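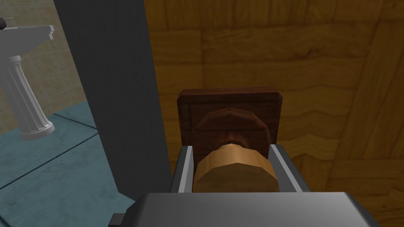 ## Week 6: Referral groups and who gets in the room

Notes only, not a full text. Slides go up Friday.

**Carried over from last time**
- weak ties vs. close ties. Most new clients come through weak ones
- Drundberg case: bakery supplier, joined two groups, left one

**Closed groups (one seat per trade)**
- one accountant, one printer, one florist, etc.
- attendance rules, usually strict. Miss 3 meetings, seat goes back in the pool
- pro: no direct rival at the table
- con: small pool, same faces, referrals dry up in year two

**Open groups**
- anyone pays, anyone comes
- Hinitz breakfast group: 112 on the list, 19 at a typical meeting. Ask why the gap is so big
- hosts rotate between member shops, which gets people in the door but somebody pays for the coffee

**Counting referrals**
- a "lead" is a name. A "referral" is a name who is expecting your call. Don't mix these up on the exam, people do every year
- Dorin Dobre's handout (pink sheet) logs date, giver, reciever, result
- dollar value: only count closed work. Jarden counted quotes as income and the numbers looked great untill March

**Reciprocity**
- Uchida reading, pp. marked in the packet
- Kazue Hirose's point: keeping score too openly kills the group, but so does one member who only takes. Where is the line?? discuss

**For next week**
1. Visit one meeting, open or closed. Call ahead, some charge guests.
2. One page: who spoke, who got asked for a card, who left early.
3. Bring the pink sheet filled in, even if it's mostly blank.

Office hours moved to 4:30, same room.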